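A Place to Hang the Brushes

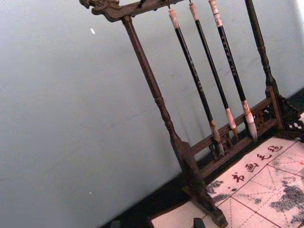
Teresa Olszewski took up calligraphy at a community class and kept going after the class ended. She now teaches beginners two evenings a week in the back of Plita, the paper and frame shop where she has worked for 10 years. Her brushes hang from a dark wooden rack with a dragon's head carved at the end of the crossbar, and it is the first thing new students ask her about.

"They want to know if it's old," she said. "I tell them I don't know. I bought it at an estate sale in August and the woman running it didn't know either."

The finish was dull when she got it and she has left it that way. She did glue one joint in the base that had worked loose. She also thought about oiling the wood, then decided that oil and paper should not share a shelf.

Olszewski said most people who come to her have been storing brushes badly, usually upright in a mug or flat in a drawer while they are still damp. Water runs back toward the handle when a brush stands on its end. Over time the glue softens and the hairs start to drop out.

"You rinse it until the water is clear, you squeeze it gently with a paper towel, you shape the point with your fingers, and you hang it," she said. "Tip down. It takes two minutes."

She uses cool water and no soap. Bottled ink is harder to get out than ink ground from a stick, she said, and if it dries near the ferrule the brush will never close to a proper point again. She ruined a good goat hair brush that way in her first year and still has it. She uses it for dusting.

A rack is not required. For a long time she used a towel bar and some cup hooks, and one of her students hangs his from a coat hanger over the bathtub. What matters to her is that the brushes hang free and that air can get to the hair.

She is less relaxed about the plastic caps that come on new brushes. Students like to put them back on after class – she asks them to throw the caps away on the first night.

Beginners in her class share the shop's brushes for the first 4 weeks before buying one of their own. She recommends a mixed hair brush in a medium size.

"People come in wanting the whole set," she said. "Get one and wear it out. Then come and see me."

The next beginners' class at Plita is open for sign-up at the counter. Paper and ink are included.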